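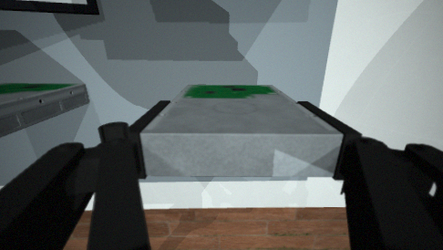 Saturday, arvo session, sim bench

Got a good run at the drive pick-ups in Clista today and I'm pretty chuffed with it. 80 demos attempted, 17 binned, the rest tagged and sitting in the Rusano folder. That puts the whole set at 319, so we're finally in the neighbourhood where a training run is worth the electricity!

Wrist view only for this batch. I want to see how far the policy gets without the overhead camera to lean on (my bet is not very far, but I've been wrong before). Most of the binned ones were my own fault, closing too early and shoving the box sideways. A couple were Clista having a wobble over contacts, where the box jitters like mad between the fingers and then pings off across the room. I've dropped the step size a touch and it behaves better, though it's slower to render and I drank a lot of tea waiting.

Things I fiddled with: wall colour, light angle, floor texture. The shadows are still heavier than I'd like and they overlap in big grey slabs. Grey box, grey wall, so the green board is doing most of the work as a landmark. Might be worth randomising the green as well, or the thing will learn "chase green" and fall over the minute we give it the Avano parts.

Also changed the labelling so "grasped" starts when both fingers are in contact, and "lifted" only after 22 steps clear of the surface. The old episodes still use the old rule. Don't mix them! I'll write a converter on the weekend if the footy's rubbish.

Next up: same task with the second box nudged closer, then try the Yatsenko loader on the lot and see if it chokes on the depth channel again.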